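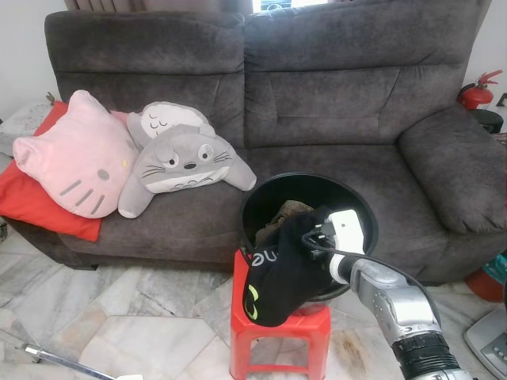 Floarea Toma wrote in last week to say that my budget advice was all very well, but she can't keep to a budget when she never knows when the bills are coming, and could I please do a page on that first? Fair enough, Floarea!

I was hopeless at this in my first apartment. I paid the electric twice one month and then forgot the water (red letter, very embarrassing). So now everything goes on one sheet of paper, taped inside a kitchen cabinet door.

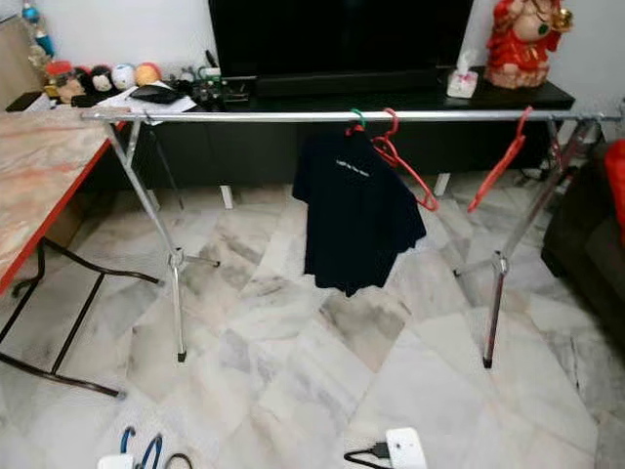
Black top, green hanger

Write down the name of the bill, the day it's due and the usual amount. Mine all land between the 9th and the 21st, so I called and asked to have two of them moved closer to payday. They said yes right away, I couldn't believe it! 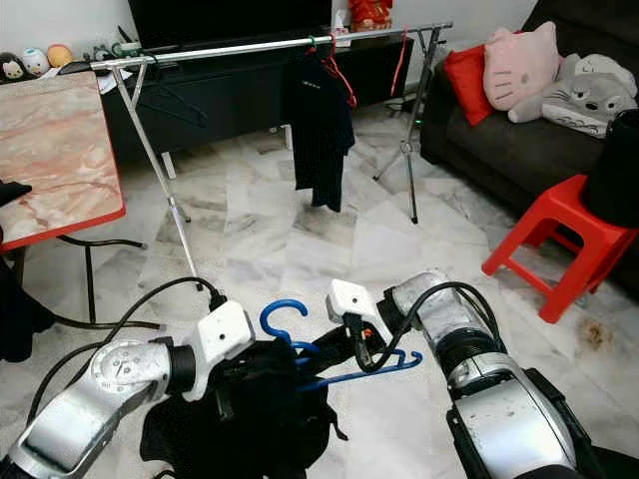
Arstead, February

The winter heating bill came to 211 and I nearly fell over. If yours jumps around like that, ask for even monthly payments, and read your own meter before you agree to a figure.

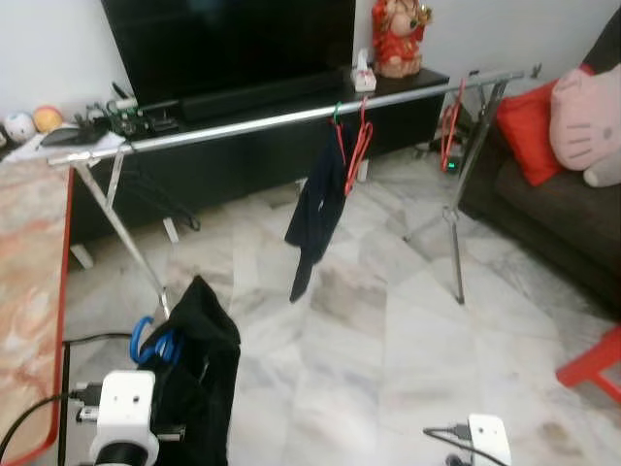

Paper bills get their own folder at my place, newest in front, and I write "paid" and the date across the top in big letters. I do the sorting on Sunday night while the wash is on. A black top hanging on the rack with red hangers still empty beside it means I've got time for one more envelope before the next load.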